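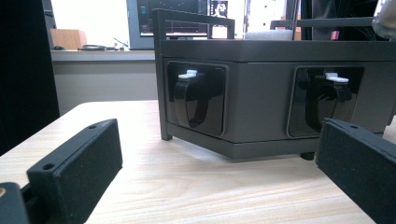
Sand it all back and start over, according to the guy at the paint counter, and don't let anyone sell you a cleaner for it. Great. Except I really don't want to sand a whole table if there's some easier way out, so asking here too.

Sticky oil finish on a dining table, can it be saved?
Asked in Home and Garden > Furniture and Finishes
Saturday, August 15, 2020

Background. Bought an unfinished table from Vernilden, 70 inches long, seats 6 if nobody has big elbows. $269 on clearance. Light wood, not sure what species, the tag just said hardwood. I put on Okabe table oil, the clear one. Two coats, maybe a heavy hand on the second. Can says wipe off extra after fifteen minutes. I did wipe but then the phone rang and one end of it sat a lot longer than that.

Now that end is tacky. Not wet, just grabs at paper. Put a napkin down and it leaves fuzz. The other end is fine, smooth, dull, the way I wanted. It's been humid here and the AC is only in the bedroom, don't know if that matters.

What I've tried:
Waited a week. Still tacky.
Wiped with a damp cloth and dish soap. Maybe a tiny bit better, then back to the same.
Box fan overnight. Nothing.

I also have most of a quart of Stavine water based poly left from doing a bookcase and the thought was just to put that over the whole thing and seal the stickyness in. Bad idea? Family coming at the end of the month so I do have kind of a deadline. And kids will be eating at it so I'd like it to not smell like a gas station.

3 replies

First reply, marked as most helpful

Do NOT put poly over it. Water based over tacky oil will peel or wrinkle or both and then you really are sanding the whole thing. Put the Stavine back on the shelf.

What you've got is oil that built up on the surface and didn't cure. Thin film of oil cures ok, thick one skins over and stays gummy underneath. Common, I've done it twice, once on a cutting board and once on a door which was worse.

Try this before sanding.

Get plain mineral spirits. Not water, not soap. Soap won't do much to half cured oil and the water can raise the grain.
Windows open, gloves on.
Wet a rag, not dripping, and rub a small spot at the sticky end. Go with the grain. Flip the rag a lot, when it gets yellow use a new one.
If the spot comes up dull and dry after an hour or so, do the rest of that end the same way.
If it's stubborn use a gray or white synthetic pad with the mineral spirits. Light pressure. No steel wool, bits get stuck in the grain and can leave dark specks later.

Then leave it alone. Two or three days minimum, longer if it's muggy, and yes the humidity matters. Move the fan so it blows across the room and not down on the wood, and keep the window open in the dry part of the day. Warm dry moving air is what you're after.

After that if the end looks paler than the rest you can wipe on one very thin coat. I mean thin — put it on, wait ten minutes, then wipe like you changed your mind about the whole thing. Clean rag at the end, should come away almost dry.

IMPORTANT, the rags. Oily rags can catch fire on their own if you ball them up. Lay them flat outside on concrete til they're stiff, or put them in a metal can full of water with a lid. Don't put them in the kitchen trash.

You have time before the end of the month if you start this weekend. Use placemats for the first big meal anyway.

Second reply

had the same thing with a bench. i just left it in the garage for the summer and it went away. didnt do anything to it. so maybe wait??

also my aunt used to put baking soda on sticky tables but that may have been for syrup

Third reply

Agree with most of the first answer. Couple things to add.

Check the date on the can. Old oil that's been opened and half empty for a long time sometimes never dries right no matter how thin you put it on. Test it, smear a little on a piece of glass or a jar lid and see if it's hard in a few days. If it isn't, toss the can (properly, our county has a drop off day, yours probably does too) and buy fresh for the last coat.

Paint counter isn't totally wrong though. If the mineral spirits only takes off some of it, a card scraper works better than sandpaper on gummy stuff. Sandpaper clogs in about three strokes and you'll go through a whole pack being mad at it. Scrape first, let it dry out, then 220 by hand to even it up. Only the bad end and then feather toward the middle. With a dull oil finish you can get away with a patch like that, with poly you can't.

On food, most of these are fine once fully cured but the can should say how long that takes. On mine it was 30 days. Different brand, so read yours. Until then plates and placemats and I wouldn't let the kids eat crackers straight off it.

Don't set anything heavy or with rubber feet on it either. Rubber feet on soft oil leave rings and sometimes stick. Ask me about my printer.

Update from the original poster

Ok did the test spot with mineral spirits and it worked!! Dull and dry in a hour. Going to do the rest tomorow when its cooler. Rags are out flat on the driveway. Can had no date on it that I could find, so got a smear on a jar lid on the windowsill, will see. Stavine is back in the closet. Thanks, will post again after the thin coat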